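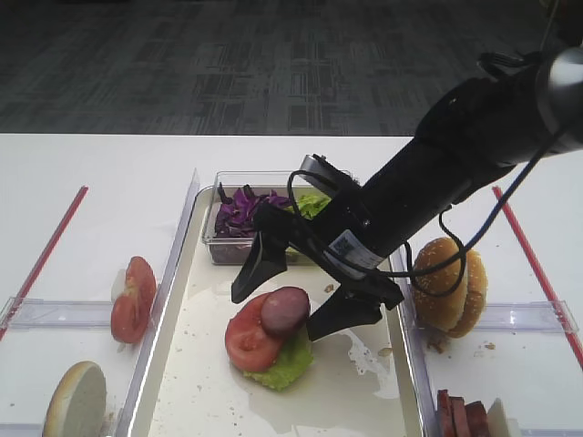
The sandwich cell at the Lirkine open day: gripper above the part-built stack.

Progress report to Trarnetti, April 5, 2020
Prepared by Perihan Eren

Gyu-bin Yang and I went to the Lirkine open day in March, as agreed under item 7 of the work plan. The arm builds a burger from parts set out beforehand, with the bun, tomato and meat slices standing on edge in clear holders. That suits a gripper. I doubt it would suit a canteen, where someone would have to load those holders all through lunch.

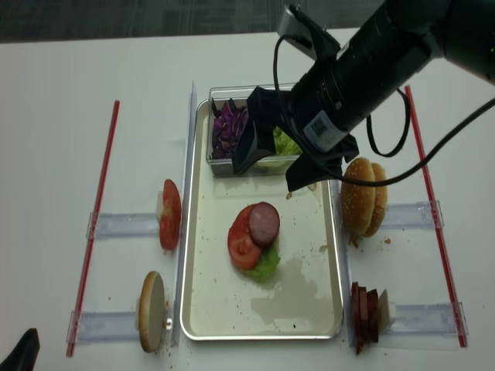 Shredded cabbage and lettuce are the harder job, and I came away with no figures on how evenly they are portioned. I asked for the failure log and was told it would follow. It has not. There were crumbs and smears under the food, and cleaning between orders was not covered in the talk.

Spending on the visit was 900 against the travel line. Gyu-bin is keener than I am and would like a second visit with Brivesetti present. I would hold the next payment until we have watched 20 orders run in a row with our own ingredients.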